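How I Clean a Stainless Steel Sink and Drainboard After the Dishes

I put off learning to clean a sink properly for years. I figured it had soap and water running through it all day, so how dirty could it get? Then I moved into a place with a stainless bowl and a ribbed drainboard beside it, all set in black countertop, and found out that black countertop shows every dried drop you leave behind. So now I have a routine, and it's short enough that I do it most nights (the full version gets a turn on the weekend).

What you'll need

A dish brush with a handle, a sponge with a scouring side, ordinary dish soap, baking soda, white vinegar and two dry cloths. I like the microfibre ones from Gridano but an old tea towel is fine. I've tried the Drusenico steel cream as well, which smells lovely and cost me a bit much for something I kept forgetting was in the cupboard.

Start with the dishes out of the way

Get the last mug and bowl washed and off to the side before you start on the sink. I used to clean around a stack of cups and I always missed a patch. Empty the strainer too, and give it a good rap against the compost bin.

Rinse the whole bowl with warm water, walls as well as the floor. Then shake baking soda over the wet steel. I use 2 tablespoons for a single bowl and a bit extra around the drain. No need to measure it once you've got the feel.

Scrub with the grain

Brushed steel has a direction to it, and if you tilt your head under the light you'll see the lines. Follow them. Going in circles is how my old sink got all those swirly marks! The back wall under the tap gets neglected because it's a reach, so I start there and work forward while I still have the enthusiasm.

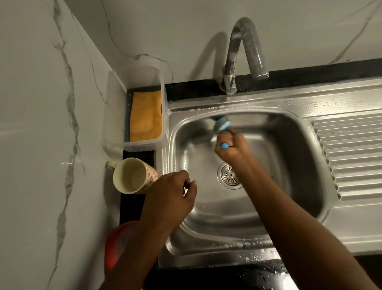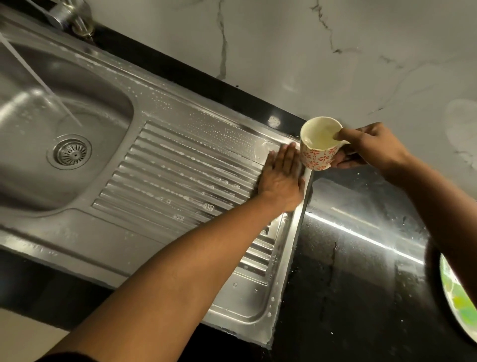

How often should I replace my dish brush?

When the bristles splay out or it still smells after a wash. Mine last a few months with daily use, and I stand the brush up to dry between jobs so it doesn't go musty.

The drain and the ribs

Pull the strainer out if yours lifts, and go around the collar underneath with the edge of the brush. An old toothbrush is even better for the slots. If there's a smell coming up, pour half a cup of vinegar down after the baking soda, let it fizz away, and follow it with plenty of hot tap water.

For the drainboard, run the brush along the grooves, top to bottom, so the muck heads for the bowl where you want it. Then rinse from the far end. Soap likes to hang around between the ridges, and if you let it dry there you get a dull white film — I give it a second rinse with a cup, since my tap doesn't reach that far over. My neighbour Masaru Hoshino uses a spray bottle for this and I have to admit it's tidier.

White spots

We have hard water, so I get chalky marks around the base of the tap. Soak a cloth in equal parts vinegar and water, wrap it on, and leave it for ten minutes. Rinse well afterwards. Keep the vinegar off natural stone, and if you aren't sure what your counter's made of, check before you splash it about.

Dry it, seriously

Drying is the step that makes the sink look clean. One cloth for the bowl and drainboard, the other for the tap and the strip of counter behind it. Wipe along the seam where the steel meets the counter as well, where beads of water like to sit.

Last of all, rinse your brush and sponge and squeeze the sponge out hard. I keep mine in a little caddy and tip the water out of it every couple of days, or whenever I remember — more often in summer.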